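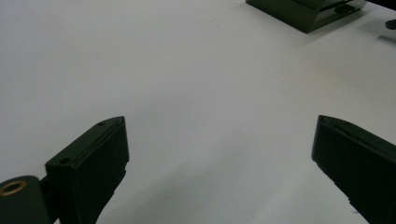 Gripper open over the white table, green box at the far side.

I spent most of Tuesday reading the Treltix write-up again, and I still don't buy the headline. The claim is that 2,941 demonstrations collected with a hand-held gripper, no robot involved, train a policy as well as the same number done by teleoperation. Maybe so. But look at what they tested on: a plain white table, even light from above, hardly anything on it. I could probably get a decent score on that with 1,000 demos and a bad camera.

Johanna Rüegg thinks I'm being unfair. Her argument is that you start simple and add clutter later, and that the comparison holds because both methods got the same table. Fine, but the hand-held data was collected by 13 people and the teleop data by two. That's a difference in variety as much as in method, and the paper gives it one sentence in the appendix.

My other grumble is the fingers. What looks like printed plastic on the hand tool, softer pads on the robot. Does that matter for picking up a box? Possibly very little. For anything thin or slippery I'd want to see numbers, and there aren't any.

Nikola Szulc has asked them for the per-person split. If the gap is still closed with only two collectors on each side I'll come back and say so. Until then I'm leaving our teleop setup where it is.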